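**Ticket: charter catalogue, wrong dates in the diploma index**
Opened by: Tamás Barta
Assigned to: Ayane Amano
Status: open

When I search the Vondel catalogue for royal diplomas of the ninth century, 49 records come back with the date of the later copy and not of the original act. For a cartulary this is a serious difference. A diploma which survives only in a twelfth-century copy disappears completely from the Carolingian list.

What I tried:

- cleared the filter and searched again by ruler: same result
- exported the list to Clatine: the correct date is there, in the field "actum"
- asked Kwabena Mensah to repeat it with his account: same result 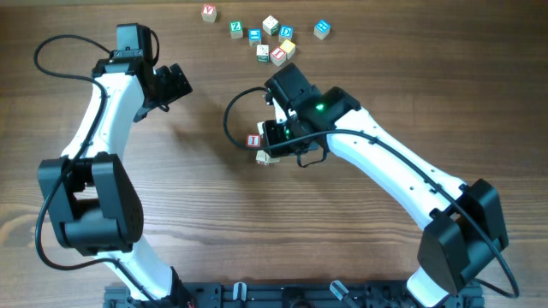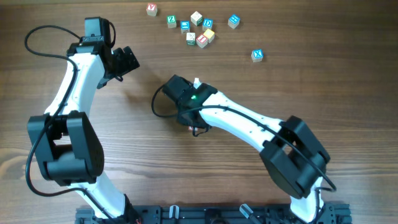
**Reply, Ayane Amano:** Thank you, I can repeat this. The March import took the first date it found in each record. Where the editor wrote the copy first, the index is wrong. I corrected 3 records by hand as a test – please check them.

**Reply, Tamás Barta:** Two are good. The third is a forgery, and the editor gives no date for the act, only "before 877" with a question mark. Now it shows 877 as if it were certain. Can the index keep the question mark?

**Reply, Ayane Amano:** Not in the present date field. I will ask Ozan Akbulut if we can add a note beside it. Until then I have put this record back as undated, and the other 46 wait for his answer.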